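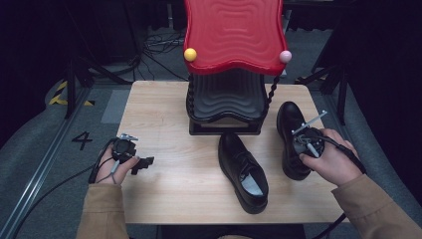
Shoe handling check, station 4, handheld gripper pair in use.

Gripper comparison: pre-use and fitness checklist
Site: Tirholm test floor, February
Inspected by: Ebise Gebremichael
Reviewed by: Ghizlane Abdel Hamid
Units: Trullik handheld pair (left and right), compared against the Vunora pair

1. Jaws close fully with no side play
Left: OK. Right: OK
Comment: Supplier claims no play after 2000 cycles. Our log shows 849 on this pair, so I can't confirm that and won't sign as if I could.

2. Jaw surfaces clean, no cuts or polish residue
Left: OK. Right: Clean and recheck
Comment: Dress leather marks easily. Wipe before each block of runs.

3. Grip on heel, shoe lifted clear and set down
Result: Pass with reservation
Comment: Fine on a stiff heel. The sales sheet says "all footwear". We have tried leather lace-ups and that is all we have tried. Wording to be removed from our own report until somebody brings in a soft shoe.

4. Cable strain relief at gripper body
Left: OK. Right: OK
Comment: Both pairs are wired, so the "free movement" score should be the same for both. Someone gave Trullik a higher one. Why? Score withdrawn.

5. Cables clear of operator's feet and stand legs
Result: FAIL
Comment: Cables lying in a tangle on the carpet behind the chair. Same finding as last time. Tie up and route along the wall before the next session.

6. Floor tape and station number readable
Result: OK

7. Table stable, chair does not shift when touched
Result: OK
Comment: Pushed by hand from the front and both sides. Small chair on a smooth top, so repeat if the table is swapped.

8. Sleeves clear of jaws
Result: OK
Comment: Cuffs checked with jaws fully open and fully closed.

9. Operator fatigue
Result: Not assessed
Comment: Gebreyes quotes around 5 hours of comfortable use. I had sore wrists after 2. One person's wrists prove nothing either way, but neither does a brochure.

Overall: usable once item 5 is cleared. No preference between the pairs on current evidence.

Reviewer note (G.A.H.): Agree on 3 and 4. Item 5 needs a named owner. Put me down for it.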